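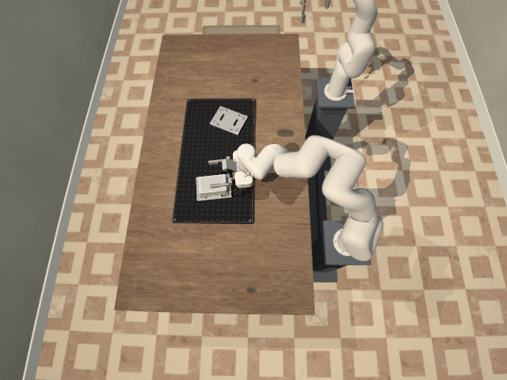 Hi everyone, and happy holidays to those still off work! I'm building a two-arm assembly cell in simulation for a class project I call Clullik, and I'm stuck on a safety stop. Whenever the near arm reaches over the black board and gets close to the box-like part, the controller reports a collision and everything freezes. I've rerun it 200 times and it stopped on 172 of them. Any ideas would be so welcome.
Karthik Gunawardena, 26 December 2019

Oh, I remember this one well! Check whether your collision shape for the gripper is padded. Mine was, and the arm "hit" things it was nowhere near. Turn on the collision view and step slowly through the last bit of the move.

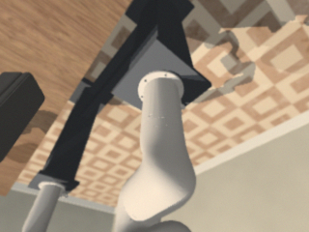 If the padding looks fine, look at the joint limits next, and please don't just switch the stop off, tempting as it is.
Lolta

same thing here, reinstalled and it went away
Grondesach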